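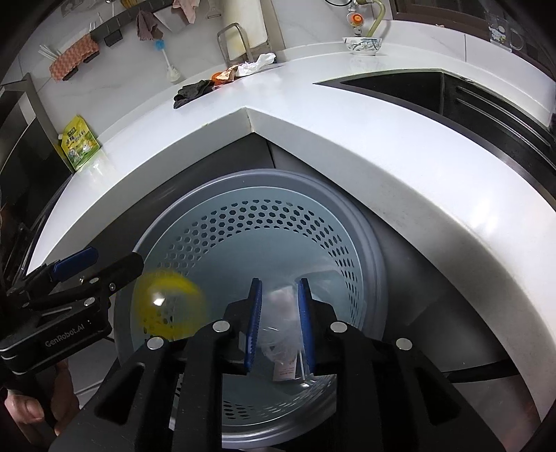 Humham Software
About us

We write the software that sits between a person showing a job and a machine doing it. Control, perception, planning, and the tooling round all three. Small firm, one floor in Vurnside, more whiteboards than wall.

What we work on

Mostly household jobs. Loading, unloading, sorting, wiping down, putting things back where they live. Two-handed work for the most part, and a lot of it with things that won't hold their shape. Bags, cloths, packets, wrappers. Rigid things were worked out years ago by people cleverer than us. A crumpled clear bag is still a pain: you see the counter through it, the depth goes funny, and the edge of it is wherever the light says it is that second.

So that's where the effort goes. Grip planning for soft and see-through stuff. Keeping track of an object once fingers are round it and half of it has gone from view. Knowing when to let go, a harder question than it sounds over a round opening with a curved rim.

Most of what we learn from is done by hand, with hand-held grippers, in proper rooms with proper clutter. We don't tidy up first. Kitchens where the washing machine is next to the sink, shelves with too much on them, shiny tiles. If the planner only copes with a bare table it isn't much use to anyone.

How we got here

Syahrul Nair and Hongmei Su started Humham after leaving the same warehouse job in the same month, April. First product was a log viewer. Not very exciting but people bought it, and it paid for the desks. The viewer is still in there, under everything else, and one or two of the old menu icons have survived too.

Wouter Dijkstra joined to rewrite the motion code and did it twice. The second version is called Makowska, after the street he was living on. It's what runs now.

What we make

Makowska. The planner and controller. Takes a goal and a scene, gives back a path for both hands, checks it, and checks it again while it's being followed. Runs the control loop at 200 Hz on ordinary office hardware. No special card needed. If the two hands are going to get in each other's way it holds one back and lets the other finish, then carries on. You can set which hand waits.

Laltora. Perception. Finds things, follows them, says how sure it is. That last part matters most to our customers and was the last part we got right. Laltora will say "don't know" and pass that along to the planner, which slows down. Handles motion blur reasonably well now, small round things moving fast are the weak spot and we are working on it. Transparent plastic much better than a year ago.

Tooling. The stuff you need round the outside. Playback with both hands lined up on one clock, labelling, trimming, search. You can type in "bag, left hand, over the drum" and get the clips. Calibration that takes minutes and tells you plainly when it's wrong. Export to whatever your training people use, we gave up having opinions on file formats.

We sell these together or apart. Most people begin with the tooling.

How we work

Short cycles. Something goes out every 2 weeks, even if it's small. Everything is tried on the test set before it leaves the building: 277 recorded tasks, start to finish, none of them easy. If a new build does worse on any of them it gets looked at by a person before anyone argues about averages. Of those, 44 are what Hafiz calls the horrible ones. Wet glass, cling film, socks inside other socks. We don't pass them all. The list of what we fail is sent to customers with each release, same email as the good news.

Everyone here spends a morning a month doing the tasks by hand. Founders too. You write different code after you've tried to get a bag to drop off a set of finger pads and it just hangs there.

Code review is in the open, comments are kept short. No meetings before 10 am. Lunch is not a meeting.

The people

Syahrul Nair, founder. Customers, money, the log viewer when it breaks. Ex warehouse controls.

Hongmei Su, founder. Runs perception. Wrote the first Laltora on a train, by her own account a slow one.

Wouter Dijkstra. Motion and control. Will talk about joint limits for as long as you let him.

Marlina Teoh. Tooling lead, and the person who answers when you write to support. Came to us from medical records software, so she's strict about deleting things and stricter about not deleting them.

Hafiz Mangundap. Testing. Picks the tasks, keeps the list, breaks the builds. Buys all the groceries, which are an actual line in teh budget.

Plus a few more of us who didn't send a bio in time. Will be added.

Who we work with

Appliance makers, a couple of care-home groups, university labs, and robot firms who would sooner buy the middle layer than build it. We don't make arms or grippers and have no plans to. We'll work with whatever you've got, provided it has a driver and someone on your side who can tell us what units it reports in. (Please check. Please.)

Labs get the tooling at a lower rate. Students writing a thesis can ask for a free seat, Marlina says yes to nearly all of them.

Privacy

Recordings made in homes stay with whoever made them unless they tell us otherwise in writing. Faces, letters and screens are blurred on the local machine before upload. We can run the lot on your own servers if you prefer, several customers do.

Jobs

Two roles open at the moment. One in planning, C++ mostly, some Python. One in tooling, front end, for someone who likes timelines and doesn't mind video. Both in Vurnside with up to half the week from home. Send a short note and something you've made. Doesnt have to be robots. No cover letter template please, we can tell.

Finding us

Second floor above the tile shop, Vurnside. Bell is marked Humham, press it hard. Parking round the back after 9 am. Visitors welcome for demos, book with Syahrul first so there's a machine free and somebody to run it.

Support: use the form inside the tooling, it attaches your logs. Replies same working day in most cases.

Page last tidied in April. Bios to follow.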